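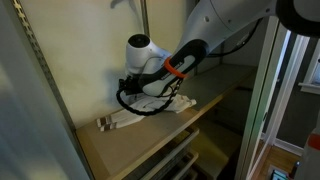 Why Do Closets Smell Like Closets?

Open a closet door and stick your head in. Go on, we'll wait. You will notice a smell. It is a bit like old coats, a bit like dust, and a bit like the sneaker you lost in January. Every home has its own version, and the people who live there usually can't smell it at all. Guests can. Guests are too polite to mention it.

So where does the smell come from?

First, you need to know what a smell is. A smell is made of tiny bits of stuff, called molecules, floating through the air. When you sniff, some of them land high up inside your nose, where there are special cells waiting for them. The cells send a message to your brain, and your brain says "orange peel" or "wet dog" or "who left that there?" Yes, this means that when you smell a wet dog, very small bits of wet dog are in your nose. Sorry.

Out in a big room, air moves. People walk through it, windows open, somebody's little brother runs in circles. The floating molecules get spread out and carried off. In a closet, the air mostly sits there. It has no plans. The molecules pile up until you open the door, and then out they come to say hello.

Clothes are a big part of the story

Fabric looks smooth from far away, but up close it is a jungle of threads with gaps between them. Skin oil, sweat, soap and supper can all get stuck in there. Fried onions are famous for it.

Fresh sweat, by the way, hardly smells of anything. The smell comes later, when bacteria on your skin and in your shirt sit down to eat it. Bacteria are so small that 1000 of them in a line would be only about as long as a grain of rice is thin. They do not use napkins.
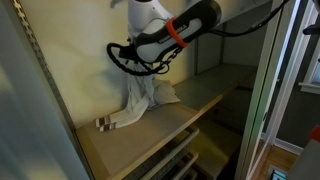
Fabric is very good at holding on to smells.

Some fabrics are worse than others. Polyester, the stuff many sports shirts are made of, likes to hang on to oils, and the bacteria are happy to find them there. Wool can soak up smells too, but it tends to let them out slowly, so a wool sweater can go a long time between washes. This is not true of your socks. Please do not try this with your socks.

What about that old, musty smell?

That one is usually mold or its cousin mildew. They are fungi, like mushrooms, but much less welcome on a pizza. They love places that are dark, damp and still. Put away a towel that isn't quite dry and you have built them a hotel -- with breakfast.

Try it yourself

You need two clean jars with lids, two clean cotton socks and half an onion. Ask a grown-up to cut the onion.

Put one sock in each jar. Put the onion in one of them and close both lids. Wait six hours, which is a long time, so do something else.

Take out the onion, shut the lid again and get a friend to close their eyes. Can they tell which sock is which? Now hang the onion sock by an open window and sniff it again at bedtime. Write down what you notice.

Then wash the sock. Do not put it back in the drawer to see who finds it.

Written by Sem De Haan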